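Carkgate Equipment Library: Buying and Budgeting FAQ
Last updated March 7, 2025

These answers are for labs, schools and small companies planning to buy hand-held grippers or a small arm through Carkgate. If your question is about repairs, use the service page.

What does a starter set include?

A Laka hand-held gripper, one spare pair of fingertips, a charger and a hard case. The mounting plate for a robot arm is sold separately. Order it at the same time if you expect to move to an arm within a year, as it ships from a different warehouse and shipping is charged per order.

Should we buy the arm first or the grippers first?

Most first-time buyers start with the grippers. They cost less, they need no floor space, and people can be trained on them in an afternoon. An arm needs a fixed bench, a power circuit and someone who is responsible for it. If your arm budget has to be spent by the end of your fiscal year, place the arm order first and ask us to hold delivery until the room is ready.

How much should we set aside?

A Laka starter set is $3,437 before tax. Plan on another $2,000 for the first year of fingertips, storage and shipping. The Lerberg arm is quoted case by case — the price depends on the controller and on how far we have to send an installer.

Do household tasks need different hardware from bench tasks?

The gripper is the same. The fingertips and the spares budget are what change. Bedding and clothing call for soft-lined fingertips that can close on a fold, and the linings should be listed as a consumable in your plan. Rigid parts on a bench can be handled with the plain set.

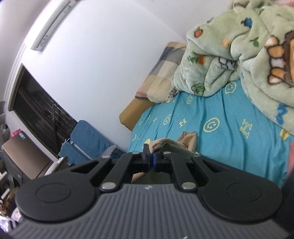
How long does delivery take?

Starter sets ship in around 20 business days. Lerberg arms are built to order, and orders placed now are scheduled for May. We confirm the ship date in writing once the deposit clears.

Can we rent before we buy?

Starter sets can be rented by the month, with a two-month minimum. Half of the rent paid is credited if you buy the same set. Arms are not available for rent.

Is there a discount for larger orders?

Orders of 40 or more starter sets are priced by quote. Below that, the list price applies. Two departments at the same school may combine their orders, provided there is one purchase order and one delivery address.

Which costs do buyers leave out most often?

Storage for recordings, mainly. Fill in the worksheet with the hours you plan to record per week before you ask for a quote, and we will size the drives to match. Travel between sites is the other one. If your staff will be working in homes, include mileage and a second charger.

Will Kaufmann fingertips fit the Laka gripper?

The current Kaufmann soft pair fits with the adapter ring. Older Kaufmann pairs use a wider pin and do not fit. Check the part number on the bag before ordering — opened bags cannot be returned.

What do you need from us for a quote?

Send the delivery address, the number of sets, the tasks you have in mind and the date your funds expire. Quotes are good for 60 days. If your purchasing office needs a sole-source letter, say so in the first message and we will attach it to the quote.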